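Flat Storage
Where the thin things go

By Tyra Vik
04/02/2024

Boards are awkward to store. A cutting board, a desk pad or a pin panel takes up almost no volume, yet it needs a clear run in two directions, and most household cabinets offer that in only one.

Bendik Boström has fitted cabinets for 11 years, first at Lundgren and now at his own workshop, Rendiden, in Ostow. His first step is to measure the opening with the doors fully back. The inside width is the figure people write down, but hinges and door thickness can reduce the usable entry. On one recent job the difference was 30 millimeters, enough to stop a panel that fit on paper.

The shelf comes next. A single fixed shelf suits folded cloth and boxes. For boards it sets the limit on height, and anything taller has to lie flat or go in at an angle. Boström prefers lying flat for thick panels. Thin ones he stands on edge in the lower compartment, between dividers set 4 centimeters apart.

"People want to stack everything," he says. "Then the one they use is at the bottom."
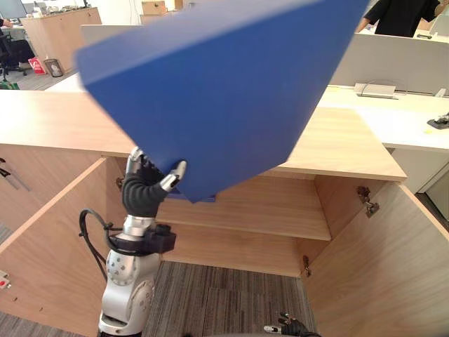
Door swing matters as much as depth. Two doors opened wide give a straight path to the shelf, but they also claim floor space on both sides. In a narrow room Boström checks that each door can pass the nearest chair before he sets the cabinet's position.

Weight is rarely a problem with one board. With several it can be – a loaded shelf should be checked for sag after a month, using a straightedge along the front. Boström charges 142 dollars for a set of dividers, fitted. He leaves the top of the cabinet out of the plan and keeps it clear for setting a board down while the doors are being opened.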